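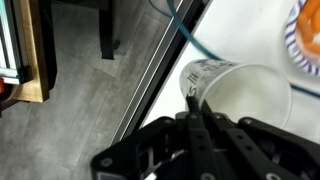

How does the controller decide that a grasp is good enough to start moving the arm? It waits for the finger position to stop changing and for the motor current to stay inside a band for five control ticks in a row, and then the planner gets the go-ahead.

4.2 Grasp confirmation for thin-walled objects

Okay, so that rule sounds almost too simple, and I'll admit I fought it for most of a summer. My first version of the Viltari stack had a learned classifier sitting on top of the wrist view, and I was very fond of it (Maarja Kļaviņa was less fond of it, because she had to keep its dependencies alive). It did fine on mugs and blocks. Paper cups drove it nuts! The wall gives a little under the fingers, the outline in the wrist view changes shape, and the classifier would flip its answer back and forth while the planner sat there replanning.

Figure 4. Wrist view with both fingers against the base end of a paper cup lying on its side on the tabletop. The cup's mouth faces away from the fingers.

Figure 4 is the kind of view I mean. The gripper takes up a big chunk of the lower part of the image, so we mask it before anything else runs. I drew the mask by hand, once per finger opening, and interpolate between those. Kamran Orakzai wanted to render it from the CAD model and he's probably right, but mine was done in an afternoon and it's still in there.

What's left goes to the pose estimator, which fits a tapered cylinder and gives us an axis and a base end. Markings on the cup wall used to pull the axis off, so I turned the texture term way down and leaned on the rim edge instead. Clutter near the rim can still fool it, and we come back to that in Section 5.

We ran 332 trials with the new rule and threw out the first 69, which were logged with the wrong current offset (my fault, I'd left an old Lisance config loaded). The timeout is 300 ms; past that the fingers open and the planner picks a new approach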